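Our visit to Flotska, and what it did to our equipment plan

We drove over to Tavport in January, Bhavana Rodrigues and I, with a thermos of tea and a spreadsheet that I was rather proud of. Stitside refurbishes office computers, and our spring budget had one fat line in it that just said "robot." Flotska had kindly agreed to let us come and spend a morning on their floor before we signed anything, and I can't thank them enough for it!

Kwadwo Sarpong met us at the door and was wonderfully frank about money. The arm, he told us, was the easy part to price. They had put aside 19 percent of the project for everything else (fixtures, spare fingertips, guarding, training days) and ended up spending 38. Bhavana wrote that down and underlined it twice. He also talked us through leasing -- they leased for the first year and bought afterward, and he would do it that way again, mostly for the service visits that came with the contract.

Then there was the question of hands, which I had lazily filed under "accessories." A simple two-jaw gripper costs far less and is plenty for moving closed cases from cart to bench. A hand with several fingers is another purchase altogether, with its own spares list and its own maintenance hours, and Kwadwo's advice was to budget for it only if you truly mean to go inside the machine.

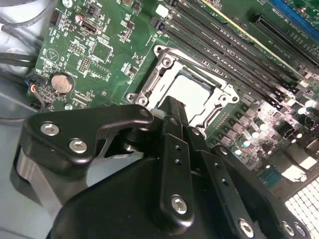 Fingers over the processor socket on an open desktop board.

I stood at that bench much longer than was polite. There is so little room between the memory slots and the socket, and our own intake is all mixed models, so I came away thinking we should price the fixtures first and choose the hand second. Kwadwo suggested sending over 2 of our most awkward cases for a trial, and those are already boxed up by my desk.

We've moved the purchase back a quarter and added a line for spares. Bhavana is asking Ogola for a lease quote to set beside the one we have, and I still need to measure the doorway.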